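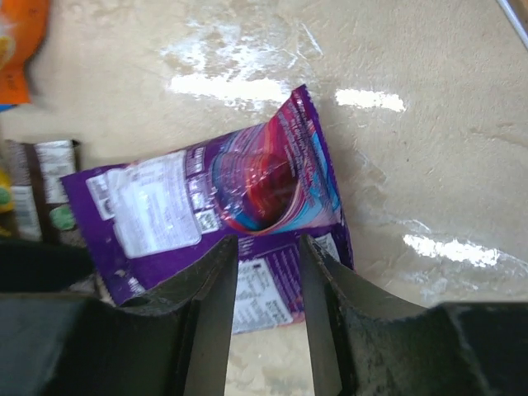

A snack wrapper, crumpled, on the counter.

How to Clear a Kitchen Counter and Keep It Clear Past Sunday

Every kitchen counter wants to be a shelf. Leave one coupon on it overnight and by breakfast the coupon has friends. I have tried baskets, trays and stern looks, and this is the routine I kept.

What you need
One trash bag, one empty box, a damp cloth, dish soap and a timer with an alarm you can't ignore.

Step 1. Set the timer for 5 minutes and pick up trash only. Wrappers, receipts, twist ties, the lid to a jar you finished in January. If you find yourself reading a takeout menu, put it down. You know what you're going to order.

Step 2. Put everything that lives in another room into the box. Don't deliver any of it yet. People who walk one screwdriver back to the garage are found there an hour later, sorting screws.

Step 3. Look at what's left. Anything you use every day may stay. The waffle maker will argue its case — be firm. Mine went to the top of the pantry and we are still on speaking terms.

Step 4. Wipe from the back toward the edge with warm soapy water, then go over it again with a clean cloth and plain water. Check the care advice for your counter before using vinegar, which can dull natural stone.

Step 5. Now carry the box around the house and empty it. The box does not get to live in the hallway. I speak as someone whose hallway had two.

Keeping it that way
Pick a landing spot for mail and keys, no bigger than a dinner plate. When it overflows, deal with it that evening. And put a small trash can within reach of wherever people eat snacks, even if it looks silly there.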